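过家家的小厨房也有人排队借：玩具图书角二月上新

楼下的玩具图书角又上新了，这回是一整批厨房玩具。我本来只是路过，打算还一套拼图就走，结果在里面待到快要吃晚饭，回家的时候手里还多了一个布袋子。既然待了这么久，干脆写一写，给还没去过的邻居们报个信。

先说地方。图书角在斯蒂拉里（Stirari）小区活动楼的一层，原来放乒乓球台的那间，进门右手边就是。去年开的时候架子上稀稀拉拉的，积木、几辆缺轮子的小车、一大盒谁也拼不完的轨道。现在你再去看，登记的玩具已经有362件了，靠墙的架子满满当当，连窗台底下都塞了收纳箱。管登记的是拉蒂法·加贝尔（Latifa Gaber），她用一本硬壳本子记账，字写得特别小，翻页的时候要先把眼镜推到头顶上去。

这批厨房玩具是二月里陆陆续续收来的，一部分是邻居家孩子大了不玩了，一部分是用图书角攒的押金买的。阿斯玛·贝勒哈吉（Asmaa Belhaj）把它们分成了21套，每套装一个布袋，袋口系着写了编号的小牌子。她的分法很有意思，不按颜色，也不按大小，按“一顿饭”来分。有的袋子是煮面的，有的是烤蛋糕的，还有一袋专门做早饭。我问她早饭袋里都有什么，她说你自己倒出来看嘛，于是我就真的倒出来了。

我最喜欢的就是早饭这一类。电饭锅、灶台、一个裂开的蛋壳，再加上盘子和锅铲，孩子一看就知道该干什么，根本不用大人教。我家那个四岁的，平时让他吃个鸡蛋像要他的命，到了这儿抓着蛋壳就往灶台上“磕”，磕完还很认真地问我要不要放盐。我说少放一点。他说不行，已经放了。
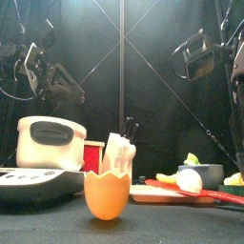 早饭主题的几样：奶白色电饭锅、白灰两色的灶台、橙色蛋壳、刀架，还有盘子和红色锅铲。

蛋壳在孩子中间人气最高，这一点我完全没想到。我以为大家会抢电饭锅，毕竟个头大，摆在那里气派。可是那天下午我亲眼看见两个小姑娘为了蛋壳谈判，一个说我先打蛋你再煮饭，另一个说煮饭不用打蛋，谁家煮饭打蛋呀，最后决定做蛋炒饭，皆大欢喜。旁边几个家长听得直乐，有个爸爸小声说，比我们单位开会效率高多了。

刀架也有家长问过。杜娅·阿拉维（Doaa Alaoui）家的老二刚满三岁，她有点犹豫，蹲在那儿看了好半天。阿斯玛让她先拿在手里摸摸，觉得不合适就把这一件留下，别的照样借走，牌子上注明一下就行。杜娅最后还是把刀架留在了图书角，换了一个小碗。我觉得这个办法挺好，不用因为一件东西不放心就整袋都不借。顺便说一句，各家有各家的标准，去挑的时候大可以多问两句，没有人会嫌你啰嗦，拉蒂法自己就是最啰嗦的那个（她看到这里肯定要打电话给我）。

说说怎么借。住在小区里的人家都可以办，第一次去登记一下门牌号和电话，交300块押金，以后不借了全额退。每次可以借一袋，最长借四个星期，到期想续就去说一声，只要后面没有人排队就能续。早饭类目前要排队，我去的那天本子上已经写了好几个名字，我的排在最后，所以拎回家的其实是一袋“煮面”。我家那位小厨师对此很不满意，一路上都在跟我讲道理，说面条里也可以放蛋，所以应该把蛋壳也借给他。逻辑上我挑不出毛病，可惜编号不一样。

还的时候有几条规矩，贴在门后面，我抄了一下。玩具擦干净再装袋，别整袋扔进洗衣机；少了零件要讲，不罚钱，但要写在牌子背面，让下一家心里有数；电池自己取出来。还有一条是手写加上去的：请不要往玩具锅里放真的米。我问这是怎么回事，拉蒂法叹了口气，说上一批里有口小锅，还回来的时候盖子底下全是米粒，她拿牙签挑了一个晚上。

布袋子是穆达萨尔·穆加尔（Mudassar Mughal）缝的，他在后街开改衣铺，用的都是店里剩下的布头，所以每个袋子花色都不一样，我们家这个是蓝条子配一块小碎花，袋底还多缝了一层，说是怕装了重东西磨破。他不肯收手工费，只提了一个要求，袋子不许拿去买菜。我得承认，看到那个袋子的第一眼，我想的就是拿它去买菜，大小实在太合适了。

架子的事也顺带提一下。现在这批厨房玩具放在最下面两层，孩子自己够得着，拿的时候方便，乱起来也快。我待的那一个多小时里，阿斯玛把盘子和锅铲归位了好几次，刚放好就又有小手伸过来。她想给每一层贴上照片，什么东西该回哪里，小朋友对着照片就能收。这个主意得到了在场家长的一致支持，尤其是那些家里客厅已经没地方下脚的。打印照片的纸已经有了，就差有人来裁。谁家有裁纸刀的，借用半天就够，直接去找阿斯玛。

另外，塔哈·巴达维（Taha Badawi）打算在月底办一次“小饭馆”，把桌子拼起来，几套厨房玩具全部摆出来，孩子们轮流当厨师和客人，大人负责点菜。菜单由孩子来画，画成什么样就上什么菜。他说上次在另一个院子里试过，有个孩子画了一条鲸鱼，后来大家就都吃了鲸鱼。时间定在下午三点半，日子等活动室排出来再通知，到时候会贴在单元门口。不用报名，但是请带一双室内鞋，那间屋子的地板刚打过蜡。

还想捐玩具的邻居也可以直接送过去。厨房类眼下最缺的是小杯子和小勺子，旧一点没关系，有裂口、有毛边的就别送了。毛绒类暂时不收，柜子放不下。图书角下午两点到六点开门，中午那会儿去是没有人的，我就白跑过一趟，站在门口跟一只猫大眼瞪小眼。

我家的煮面袋下个月到期，早饭袋的队伍还在往前挪。要是排在我前面的哪一家看到了这篇，玩够了就早点还吧，我们家有人每天早上都要问一遍。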